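Minutes, Barent cell upkeep, 15 Jun 2020

I'm on notes again, so you get my version of things.
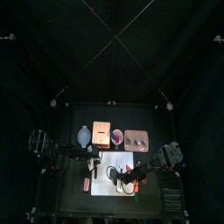
Thu La got in first and said the left arm should not run another full session until somebody has checked its wrist joint, and that she'd been saying so since the last meeting. Fair enough! It's item one now.

1. Left wrist. The joint has been stopping short on the way back from the paper (7 faults in the log, all on the left side). I think it's the cable bundle pulling, Thu La thinks it's a screw working out. We went back and forth on this for far too long and agreed to look at both. She'll do the screws, I'll redo the cable ties with more slack at the elbow.

2. Cables on the table. We all want them off the drawing area, me most of all, as I'm the one who keeps redoing runs. Thu La wants a clip on the arm itself. I'd like to try routing along the back rail first, where we already have a clamp. We'll try mine for 50 runs and then hers if it's no good.

3. Clamps. They go on the monthly check starting now. Hand tight, then a quarter turn, please don't crank them (I cracked one in spring and I'm still sorry). Spares are in drawer 13.

4. Table layout. Scoop, slotted box, cup and tray stay in a row along the back, with the paper in the middle. Markers can go wherever the script wants them, but put the caps back on at night. We lost a whole pack that way!

5. Homing. After any work on an arm, home both of them, even if you only touched one. I skipped this once and spent the whole afternoon chasing an offset that was entirely my own doing.

6. Zivar visit. Pushed to September. Their quote for the spare gripper is good for 17 more days, so Thu La will send the order before then.

Left over: the black fabric needs a vacuum. I said I'd do it.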